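Research > Working Papers > Shared Workcells > Section 4

June
By Radomír Říha and Svetozár Halás

4. House rules for two-arm sorting cells

Anyone who has tried to write safety rules for a small robot lab will know the odd feeling of having far too much guidance and, at the same time, hardly any that fits. The published standards we read were written with factories in mind, and they are very good on fences, light curtains and heavy machines. They have less to say to a room where the arms are light, the parts on the table change every week and the person at the keyboard may be a second-year student who was repairing the gripper an hour ago. In this section we set out the house rules we drew up for the Fedance cells, and we try to be open about which ones people kept and which ones had to be rewritten.

4.1 How the rules came about

The first draft had 40 rules. It was written by the two of us over a rather long winter, and we were fond of it, and almost everybody who had to work under it found it tiring. People read the first page and then asked whoever was sitting next to them. So we went back through the shift logs, 149 of them by then, and marked every place where an operator had written down a doubt, a stop or a disagreement. Most of the notes fell under four headings: who may reach into the cell, where the arms wait, what counts as the start of a task, and what to do with an item that has ended up where it should not be.

We kept those four and let the rest go into an appendix, where they have been quite happy. The short version fits on one sheet, and the Darus team, who share our floor on Tuesday mornings, were able to take it over with only small changes to the wording.

4.2 Reaching in

The rule on reaching in is the strictest. Motion is paused at the software level and the drive power is switched off at the hardware switch before any hand crosses the edge of the table, and the person who switched it off is the person who switches it on again. We had some long and friendly arguments about whether the software pause alone would do. Our older controller, Malý, could be woken from a pause by a stray message on the network, and once we had seen that happen on the test bench the argument was more or less over.

A gripper that is holding something needs a little extra thought. Cutting the power to an arm in that state may let the item drop, or let the arm sag if its brakes are weak. We therefore ask operators to lower the item to a safe height first, whenever there is time, and to go straight for the switch whenever there isn't.

4.3 Waiting positions

Each arm has a waiting position on its own side, and only one arm at a time may have permission to work over the bins. Etereo, the scheduler we use now, hands out that permission as a token. We liked this better than a pair of fixed zones – with fixed zones, the middle bin always seemed to belong to both arms or to neither. The arm without the token stays folded on its side until the other has let go and backed away.

4.4 Loose items and what counts as done

Sorting looks simple until two people have to agree on the result. Figure 4 has the cell partway through the sorting of wrapped snack bars into three clear bins, with one bar in the left arm's gripper and the right gripper open and empty. Several bars are lying on the wood and one is on the mat in front of the middle bin, and it is this last kind of placement that gave us the most trouble in writing the rule. Under our wording, a bar on the mat is still unsorted. An item counts as placed only when it rests fully inside a bin and the gripper has let it go, and a bar that is being carried counts as neither. Operators may not nudge an item by hand to help it along, even when it is a finger's width away and everyone in the room badly wants it to go in.
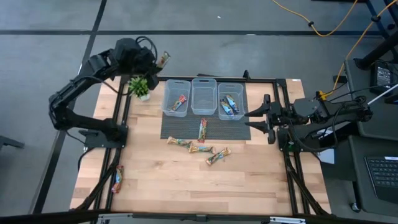

Figure 4. Two-arm cell during bar sorting.

Svetozár Halás would have gone further and thrown out any run in which an item touched the mat outside a bin, on the grounds that a rule with no middle ground is the easiest to apply when people are tired. We tried his version for a short while. It made the logs very tidy, but it also threw away runs in which an arm had put an item down, taken a better grip and carried on, and those were among the runs we most wanted to study. The compromise is that such runs are kept and given a mark of their own in the log, with a line of plain text saying which item was put down and which arm picked it up again.

Scores are given out of 100, and points are never taken off for a stop called by an operator. We feel strongly about this one. If stopping costs a team its score, people will wait a moment longer than they should before they stop, and no amount of careful wording elsewhere on the sheet will make up for that moment. The mark for an operator stop is entered by the person who called it, in their own words, before the cell is powered up again.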